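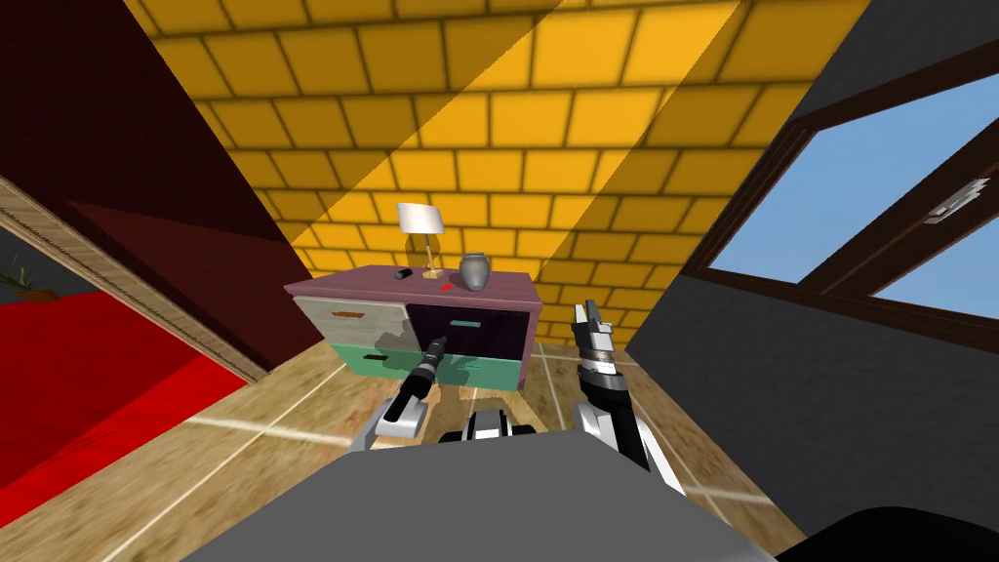 Re: Mud pump pressure dropping off below 55 metres

From: Hayley Horrocks
To: Small Rigs and Boreholes list
Date: Monday, October 18, 2021

Lena Jakubowski wrote:
> We have a Forsberg trailer rig, 1752 hours on the clock. Since
> September the mud pump holds pressure to 55 metres and then falls
> away. New suction hose fitted, no change. The ground is clay over
> gravel. Is it worth sending the pump to Proltis for a rebuild, or
> am I missing something cheaper?

Lena,

I would leave the rebuild for now. We had the same fault on our Forsberg at the Utmont job and it was the relief valve. The spring had gone weak and the valve was opening well before its setting. Put a gauge on the pump outlet, close the delivery slowly and see where it lifts. Don't stand over the hose while you do it.

If the valve is all right, check the mud. You don't say what you are mixing. Once you are into gravel you may be losing fluid into the formation, and the gauge will fall off just as you describe. Watch the level in the pit over one full rod. If it drops faster than the hole is taking it, thicken the mix before you touch the pump.

Last thing is the swivel packing. Ours leaked only under load.

A valve kit from Proltis cost us 200 pounds with the seals. Ludalico do one as well but I haven't used it.

Which bit are you running?

Hayley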